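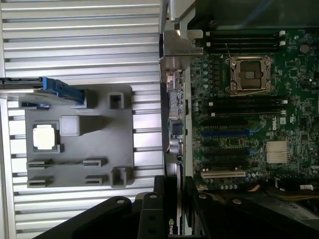 The wrist camera's view at Kolletwood: processor in its tray, socket open, graphics card in the gripper.

Huw Wynne would like me to know that the robot did not "go rogue." He says this before I have sat down. I had not planned to use the phrase, but I had read the press page from Bunora, the company that supplied the arm, and it uses the words "incident-free" four paragraphs before it mentions a software update. So I came with questions.

Wynne runs the benches at Kolletwood, a shop that takes in old office computers, strips them, tests the parts and sells what still works. Since April one bench has belonged to the arm. It lifts out graphics cards, moves processors into plastic trays and is supposed to put tested parts back. The software that tells it what to do is called Grirnarura. Bunora sells the two together.

What happened, in Wynne's telling, is easy to follow. The arm had a graphics card in its gripper and was carrying it across an open board. The wrist camera stopped sending pictures for 700 milliseconds. Grirnarura should have halted the arm and waited for a person. It filled the gap with the last position it had, decided the card was higher than it was, and pushed down.

"It came down corner first on the socket," Wynne says. "The load plate was open and there was no chip in there, so it went straight into the contacts. Then it pushed harder, because it figured it had found the slot and the slot was stiff."

The force limit did trip in the end. By then the socket was ruined and the card had a cracked edge connector. The parts were worth very little. I asked why anyone should care.

"Because my hand goes in there," he said. "Every day. The whole setup depends on me being able to reach in and take a screw out of the case while the arm is standing still. If it can decide by itself that it's fine to move again, then I don't know what standing still means anymore."

Was his hand in there that time? No. He was at the next bench, eating. He heard it.

Bunora's first answer, which Wynne showed me on his phone, was that the camera cable had been routed badly. He agrees that it had. He also thinks it was a strange thing to lead with. A loose cable is going to happen to every customer sooner or later, and the question is what the machine does next.

Selina Berchtold handles safety for Bunora and agreed to talk to me for half an hour. She was more open than the press page. She was also careful.

"The cable started it and the recovery behavior made it worse," she said. "I would put more weight on the second one."

The recovery behavior is a feature that somebody asked for. Early customers complained that the arm stopped too often, and every stop meant a person walking over to press a button. So Bunora gave Grirnarura permission to ride through short camera dropouts. Berchtold says the limit was meant for open space, when the gripper was empty and well away from the work. A settings file shipped with it turned on everywhere.

I asked who checked the settings file. "It was reviewed," she said. I asked again. "It was reviewed by the team that wrote it."

Then there are the numbers. Bunora says the arm handled 144 machines at Kolletwood before the failure and finished 124 of them with no help. That sounds decent until you ask about the other 20, which the company files under "operator assists." I asked Wynne what an assist was.

"Anything where I stopped it," he said. "Card at an angle, missed the latch, wrong tray pocket. Two of those I'd call scary. It moved after I thought it was stopped. I wrote both of them down and sent them in."

Berchtold confirmed that both reports arrived. They were logged as questions about the user interface. She does not defend this. "They should have come to my desk and they came to the help desk," she said. When I asked whether that had been fixed, she said reports with the word "moved" in them are now forwarded to her. I am not sure a keyword is a safety system, and I told her so. She said it was a start.

The update Bunora sent out makes the arm halt at any camera dropout while it is holding a part, and a person has to clear the stop with a key. Wynne has it installed. He says the arm stops a lot more now, which puts the shop back where the first customers were when they complained.

Laizer, a reseller that was going to put the same package into other repair shops, has told Bunora it wants outside testing before it takes delivery. Berchtold says that will happen. She would not give me a date or the name of the lab. Laizer did not reply to my messages.

I asked Wynne if he would send the arm back, given the choice. He thought about it for a while.

"It's good at trays," he said. "It puts a chip in a pocket nicer than I do. I'd keep it for trays."

And the cards?

"I'm doing the cards by hand if the socket's open. Selina knows. She told me it wasn't necessary with the update, and I said okay, and I'm still doing it."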